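Section 3: Setting up your quiet time

Right, you've got your copy of the Thakur prayer notebook and (I hope!) a pen that works. I'm going to take you through the set-up just as I did it at my own kitchen table, tea and all.

1. Pick your time of day. I'm a morning person, but Nusrat Dissanayake prays on her lunch break and gets on beautifully with it.

2. Write that time inside the front cover.

3. Turn to the pages marked "People" and put down the names that come to you first. Leave a few lines under each one -- you'll want them later, I promise.

4. Choose a psalm for the week and copy out one verse by hand. Typing it and sticking it in is fine if your handwriting is like mine.

Note: if you're sharing the notebook with someone at home, use a different colour of ink each. Dinesh Rathore and I shared one for a whole month without doing this and ended up praying for each other's dentist appointments.

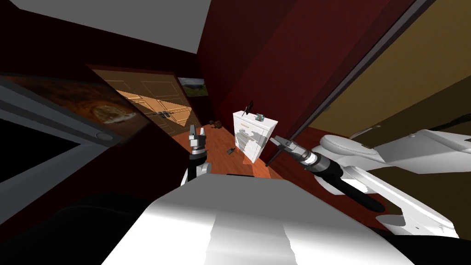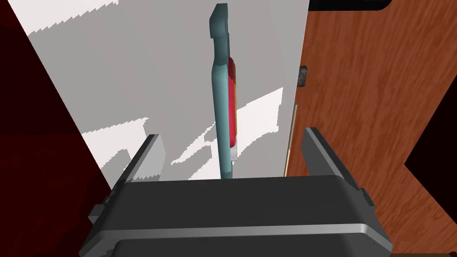
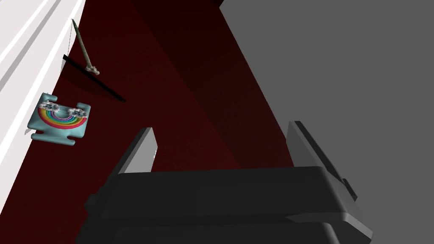 Now for the first sitting. Put the notebook down, switch your phone off and sit for a minute or two before you say anything at all. I like to have my hands open on my knees, with the fingers apart like the two on the gripper in the second picture, spread wide and with nothing between them. Then read your verse out loud, slowly, and read it again.

5. Pray through the names on your list. You don't have to finish it!

6. Write one line in the "Today" box. "Tired, but I came" is a perfectly good entry and I've used it more than once.

7. Close with the Lord's Prayer, or whatever your church uses.

Caution: please don't go back and fill in the days you missed. Leave them blank and carry on from today's page. I spent a whole evening in September making up entries for days I couldn't remember, and it did me no good whatsoever.

Caution: what people ask you to pray about is private, so keep the notebook somewhere safe and use initials if you carry it around with you.

Refill pages go in at the back, behind the "Thanks" divider. Section 4 covers using the notebook with a group.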